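Organizing the Small Glassware Bench: What I Did and What I'd Change
Student project report, Zubaida Pirzada
Lab Skills and Practice, spring term

Where the idea came from

I picked this project because I was tired of hunting for tweezers. We have one big brown table in the teaching lab at Cliltstead that everybody uses for the small stuff (beakers, dishes, racks, spatulas, anything you can lose under a notebook), and by the time my group got to it in the afternoon it was always a treasure hunt. So when we were told to choose a problem in the lab that really bothered us, I didn't have to think very long!

My question was pretty simple. Does it make a difference to your prep if the small equipment has a set place on the table, or do people just get used to the mess and work around it? My lab partner Lula was firmly in the "you get used to it" camp and I was firmly in the other one, so at least we had something to argue over.

What I had to work with

The table is big, and that's part of the problem. If you give people a lot of space they spread out into it. The back edge is where the cables and the other equipment end up, and I decided early on to leave that part alone. I wanted to, believe me. But half of it gets used by other classes and I didn't want to be the person who unplugged something important in the middle of May.

So I stuck to the pieces you pick up by hand. Beakers, the white dishes, test tube racks, tweezers, spatulas, glass rods, cloths. I had 2,000 stickers from the Prasier stationery shop, the tiny round colored kind, because the smaller pack was sold out. I used 23 of them. If anyone needs stickers, please come and see me.

How I did it

First I watched. For the first couple of weeks I just wrote down every time somebody in our group stopped what they were doing to look for something. I didn't tell anyone what I was writing, which Lula says was sneaky, but if you tell people you're timing them they suddenly get very organized. When I added up all the hunting time it came to 1,194 seconds, and that was only our own group!

Then I made a plan on graph paper. I drew the tabletop and split it into two zones, one for glass with liquid in it and one for dry things. The idea was that you shouldn't have to reach over a beaker to get to a pair of tweezers. Our supervisor, Angelovski, looked at my first version and pointed out that I'd put the cloths in the farthest corner from the liquids, so if you spilled anything you'd have to walk all the way around to get one. Fair enough. Version 2 had the cloths by the front edge on the right side, where most of us can grab one without looking.

After that I put the stickers down, showed everyone the plan, and went back to taking notes.

What happened

The cloth spot worked right away. I think it's because you want a cloth in a hurry and you remember where it was the last time. The racks were easy too, mostly because they're big and they look silly anywhere else.

Tweezers and spatulas were a different story. They're thin and flat and they get put down wherever your hand happens to be, and a little round sticker isn't going to change that. I found the spatula next to the beakers more often than in its own spot. When I asked people why, they said that's where they were using it. Which is a good point, and kind of ruined my nice two-zone drawing.

The computer mouse was another thing I hadn't planned for. It has a cable, the cable goes where it likes, and it takes up more room than you'd think. I never did come up with a sticker for that.

I also learned that reading a beaker scale is a lot easier when you pick it up and bring it up to eye level, so the glass zone needs some free space in front of it to set things back down. I added that to the plan near the end and Lula admitted (in writing, I made her) that it helped.
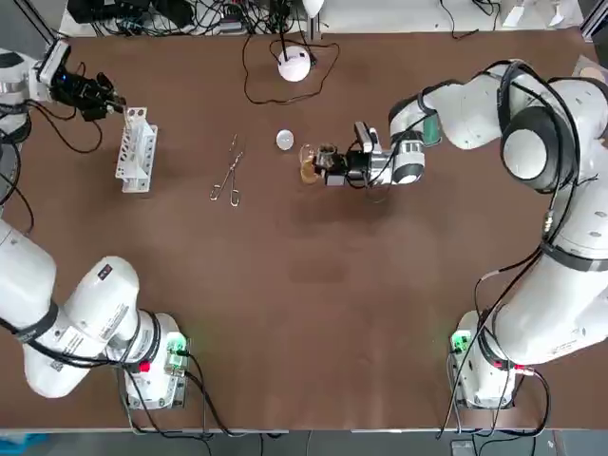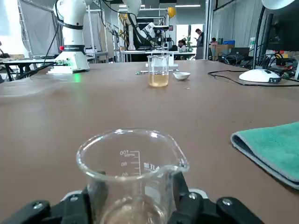
First photo: test tube rack, tweezers and a small white dish out on the table. Second photo: a beaker marked 60, 80 and 100, with the folded teal cloth at the right.

What I'd change

I'd get rid of the stickers for the thin tools and use a shallow tray that can travel with whoever is working. I'd also ask the other classes what they need before drawing anything, because I only watched our own group and I bet the morning people have their own system. And I'd take notes for the same number of sessions before and after. I didn't, so I can't put my hunting time next to a proper second number, and Angelovski has already written that in the margin of my draft in red pen.

Lula still says you get used to it. She does put the cloths back, though.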